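Mittwoch, August, 30 Grad in der Zelle

Vormittags die Regelliste für die Küchenaufgaben bei Drilgate überarbeitet. Die alte Fassung vermischt zwei Dinge: was der Greifer darf und was der Bediener vor dem Start prüft. Kinoshita will beides getrennt haben, auf je einer Seite. Dem stimme ich zu, auch wenn seine Nummerierung (19 Punkte ohne Zwischenüberschrift) am Pult unlesbar ist. Mein Entwurf fasst sie in 4 Blöcke: Stromversorgung, Kollisionsraum, Greifkraft, Abbruch.

Strittig bleibt der Block Kollisionsraum. Bisher gilt Metallbesteck nur dann als Gefahrenobjekt, wenn es bereits gegriffen ist. Das reicht nicht. Eine Gabel, die unterhalb des Toasters auf der Arbeitsfläche liegt, muss schon vor der ersten Bewegung im Modell stehen, mit Sperrvolumen über dem Schlitz. Die Regel lautet jetzt: Kein leitfähiges Werkzeug über oder in der Schlitzöffnung, unabhängig vom Schaltzustand. Netzstecker gezogen ist Voraussetzung für jede Aufgabe mit Besteck und wird vom Bediener quittiert, nicht von der Software.

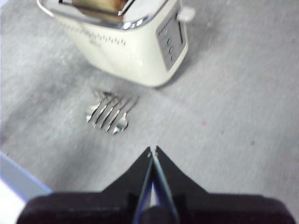
Zweiter offener Punkt ist die Greifkraft. Im Regelwerk steht ein einziger Grenzwert für alle Objekte. Für dünne, glänzende Teile ist er unbrauchbar, weil die Fingerspitzen beim Nachgreifen auf die Auflage drücken. Vorschlag an Kinoshita: Grenzwert je Objektklasse, dazu ein eigener Wert für den Kontakt mit der Fläche. Er möchte das erst mit den Protokollen aus Dadum abgleichen. Die liegen im Format von Soltani vor und müssen umgerechnet werden, Aufwand ein halber Tag.

Abbruchkriterium neu formuliert. »Bei unerwartetem Verhalten anhalten« gestrichen, war nicht prüfbar. Ersetzt durch: Halt bei Verlust der Objektlage, Halt bei Kraftüberschreitung, Halt auf Zuruf. Wiederanlauf nur nach Sichtprüfung am Gerät.

Nachmittags Ablage im Ruker-Verzeichnis aufgeräumt, drei Fassungen mit gleichem Namen gefunden. Änderungsstand kommt ab sofort in die Fußzeile. Offen: Formulierung für Bedienhebel, die seitlich vorstehen. Zählt der Hebel zum Gerät oder zum Arbeitsraum? Morgen mit Kinoshita klären, Entwurf geht vorher noch an die Werkstatt.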